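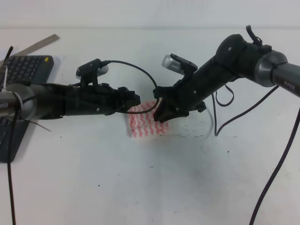 Grerkance says its cloth-folding software is ready to share. The numbers say wait

Home News Robotics Software Events Newsletter

July | By Bianca Husar
41 shares | 9 comments

Grerkance, the small software company in Grostavdale, has opened an early version of Pirnik to outside labs this month. Pirnik is a planning and control package for pairs of robot arms handling cloth, and the company says it lets two arms agree on who grips what, and when, without a person writing out each move.

That would be a useful thing to have. Cloth has been the graveyard of many confident launches, and two arms working a few inches apart over the same small piece of fabric is a hard version of the problem. What Grerkance has released so far supports a smaller claim than the one on its website.

The test setup is a pair of arms facing each other across a white table, a camera on each wrist, and a small piece of cloth with a zigzag print between them. Pirnik takes the views from the cameras, estimates where the edges of the cloth are, picks a grasp point for each arm, and then plans both paths together so the grippers don't hit each other on the way in.

The planning part looks solid. Older tools tend to plan one arm first and make the second work around it, so one arm often ends up parked and waiting. Pirnik searches for both paths at once and will slow down either arm to keep them apart. Hạnh Khương, who leads the planning work at Grerkance, said the team spent most of its time on the last few inches of the approach.

"Getting two grippers near each other is easy," Khương said. "Getting them near each other when the thing between them can bunch up is where we kept losing runs."

How many runs were lost is harder to pin down. The release notes report 223 trials. They say a trial counts as a success when both arms reach the cloth and close on it within the time limit. There is no requirement that the cloth come up flat, or that it be folded afterward, or that both grippers still have hold of it a second later. A reader who sees "cloth folding" at the top of the page and a success count further down could easily put the two together. The notes never do.

Asked for the number of finished folds, the company said it was "still going through the logs."

The trials also used just three pieces of fabric, all small and all patterned. Rasha Rawashdeh, who works on perception for soft objects and has read the notes, thinks the choice of fabric matters more than the company lets on.

"A bold print on a pale background is a gift to an edge finder," she said. "I'd like to see it on a gray dish towel. I'd like to see it on a white one, on that table."

Grerkance told us plain fabrics are "supported." The notes list no trials with them.

Then there is what the cameras can see once the arms close in. A wrist camera gets a good look at the fabric from a distance and a worse one as its own gripper moves into view. Cables make it messier. On the Grostavdale table the thin black lead from the left wrist camera loops down over the cloth, right in the area the software has to read. Khương said Pirnik masks out known cable positions before it looks for edges. The mask is drawn by hand for each setup, a step that takes up a single line in the install guide and is likely to take up a good part of a lab's first morning. 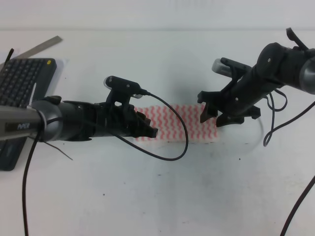 What outside labs have found so far

Only one outside group has said much in public. Kimaro, a robotics lab that got access ahead of the general release, ran Pirnik on its own pair of arms and posted a short write-up. It is polite, and mixed.

Demetrius Holloway, who wrote it, praised the joint planner and the replay tool. The replay tool records every planning decision with the camera views that led to it, so a user can scrub back to the moment the software chose a grasp point and see what it was looking at. Holloway said he would keep that part even if he threw out the rest.

The perception side gave him more trouble. Calibration between the two wrist cameras drifted over a session, and Pirnik gave no warning when it did. The arms kept moving with the same confidence toward grasp points that were no longer on the edge of the fabric. He ended up recalibrating every 12 runs – a number he says he arrived at by trial and error and would not defend.

"The planner trusts whatever it's handed," Holloway said. "If the cloth is off by a finger's width, you get a very nicely coordinated miss."

Grerkance says a drift check is coming. It was on the list for the last version too.

The release also includes a setting called "adaptive regrasp," which is meant to let an arm back off and try again if its first grip comes up short. It is switched off by default. Holloway tried it and found that the second attempt used the same cloth estimate as the first, so the arm went back to the same spot. Khương confirmed this is how it works now and said a fresh look between attempts would slow things down more than the team wanted.

Price and license

Pirnik is free for research use for seven months, after which labs will need a paid license. Grerkance has not said what that will cost. Trial data stays with the lab unless it opts in to sharing, and the opt-in box is unchecked when the software is installed, which is the right way around.

Atieno Mosoti, who handles partnerships for the company, said the point of the early release is to collect problems before customers outside research start asking for the product. She declined to say whether any have.

"People want to see it fold laundry," Mosoti said. "We understand that. We're showing the piece we're confident in."

Fair enough, but then the page should say so. Two arms that can close in on one piece of cloth without running into each other is real progress in planning software, and labs with a matching setup may get some good out of it. Anyone hoping for folding should ask for the fold count first, and for a run on plain fabric.

Grerkance says the full logs will be posted with the next version. It gave no month for that.

Share Save Print
9 comments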